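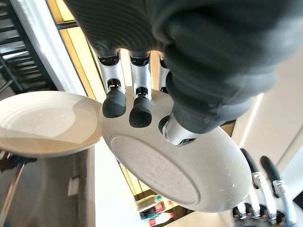 Januar, Werkbuch Schnitt, Eintrag zu Folge 5 von »Standberg«

Angefangen 8:40 Uhr, Raum 2. Jozefína Ševčík sitzt an der Sichtung von Folge 6, ich mache bei 5 weiter, wo ich gestern aufgehört habe, also kurz nach der ersten Paarzeremonie. Projektdatei neu gespeichert, die alte Version liegt im Ordner »abgelegt«. Bitte nichts mehr in die alte schneiden.

Stand am Morgen: Rohschnitt zu lang. Die Zeremonie allein frisst fast 4 Minuten mehr, als der Plan hergibt. Das meiste davon sind Blicke. Lallby will die Blicke behalten, hat aber in der letzten Abnahme selbst geschrieben, dass die Folge vor der ersten Werbepause durchhängt. Ich habe zwei Varianten gebaut:

Variante A: Zeremonie in einem Stück, dafür die Pool-Unterhaltung davor komplett raus. Läuft sauber, aber man versteht nicht mehr, warum Ava zögert. Ihr Satz »Ich sage heute gar nichts mehr« fällt am Pool und sonst nirgends.

Variante B: Pool bleibt, gekürzt auf Avas Satz und die Reaktion von Vlček. Zeremonie geteilt, die zweite Hälfte nach der Pause. Gefällt mir besser. Der Cliffhanger liegt jetzt auf Vlček, wie er aufsteht. Wen er wählt, sieht man erst danach.

Habe B an Jozefína gezeigt. Sie findet den Einstieg nach der Pause zu langsam. Wiederholung vor dem Weiterlaufen gekürzt, jetzt setzt die Musik schon unter dem letzten Satz der Moderation ein. Besser.

Interviews: Die Einzelinterviews zur Zeremonie wurden an zwei verschiedenen Tagen gedreht. Bei Ava sieht man es an den Haaren, erst offen, dann geflochten. Hintereinander geht das nicht. Ich nehme die geflochtenen nur nach der Pause. Ein Satz fehlt mir dadurch (»Er hat mich gar nicht angeschaut«), den lege ich als Ton über die Totale vom Steg. Ist inhaltlich in Ordnung, sie redet an beiden Tagen über denselben Moment. In die Liste für die Redaktion eingetragen, damit später keiner fragt, woher der Ton kommt.

Clipnummer 642 ist doppelt vergeben. Einmal das Gespräch auf der Treppe, einmal die Abfahrt der beiden Ausgeschiedenen. Assistenz hat die Abfahrt jetzt als 642b benannt. Wer noch alte Verknüpfungen hat, bekommt beim Öffnen eine Fehlermeldung und muss neu zuweisen.

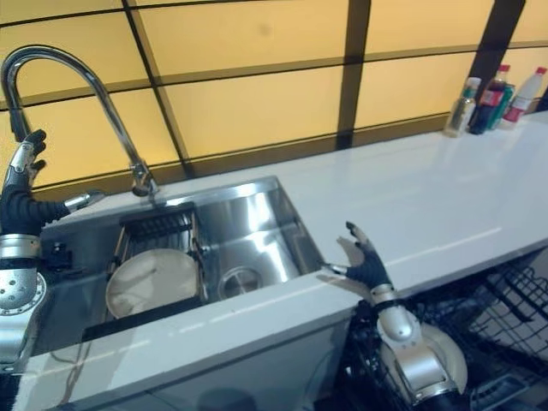
Ton: Ansteckmikro von Vlček raschelt in der ganzen Szene auf der Treppe. Entrauschen hat wenig gebracht, danach klingt er wie am Telefon. Mit der Angel vom Flur probiert, da ist der Hall stärker, aber man versteht ihn. Mischung soll entscheiden, ich habe beide Spuren liegen lassen. Untertitel für die geflüsterte Stelle sind angelegt, Text muss noch einmal gegengehört werden. Ich höre »morgen vielleicht«, Jozefína hört »morgen reicht«. Das ist nicht egal, weil Ava in Folge 6 genau darauf zurückkommt.

Mittag, Telefonat mit Lallby. Ergebnisse:
- Variante B ist genommen.
- Die Vorschau auf Folge 6 darf die neue Paarung nicht zeigen, auch nicht von hinten. Der rote Pullover verrät es sofort, also raus.
- Zuschaueraufruf zur Abstimmung bleibt in der Folge, Grafik kommt neu.
- In der Rückblende keine Szenen aus der Auftaktfolge mehr, die haben wir schon zweimal verwendet.

Nachmittags Rückblende neu gebaut. Nur noch drei Stellen: Ankunft von Vlček, der Streit um das Zimmer, Ava allein auf dem Steg. Der Streit ist ohne Vorgeschichte etwas hart, sie wirkt darin unfreundlicher als im Material. Eine Einstellung mehr von ihr hinterher drangehängt, wo sie sich entschuldigt. Kostet ein paar Sekunden, lasse ich drin. Falls die Länge am Ende nicht passt, lieber an der Ankunft sparen.

Musik: Das Klavierstück unter der Entscheidung ist nur ein Layout und nicht freigegeben. Ersatz angefragt, möglichst gleiches Tempo, sonst stimmen die Schnitte auf den Händen nicht. Solange bleibt der Platzhalter drin, Spur ist gelb markiert.

Farbe: Die Abendszenen springen zwischen Kamera 2 und Kamera 3, eine ist deutlich grüner. Grob angeglichen, Rest in der Farbkorrektur.

Offen für morgen:
Geflüsterte Stelle mit der Redaktion klären
Grafik Abstimmung einsetzen, sobald sie da ist
Vorschau ohne Pullover neu schneiden
Bauchbinde von Vlček, Schreibweise mit Häkchen, war in Folge 4 falsch
Export für die Abnahme, niedrige Auflösung reicht, Zeitcode eingeblendet

Schluss 18:15 Uhr. Sicherung läuft auf die zweite Platte, bitte über Nacht nicht abziehen.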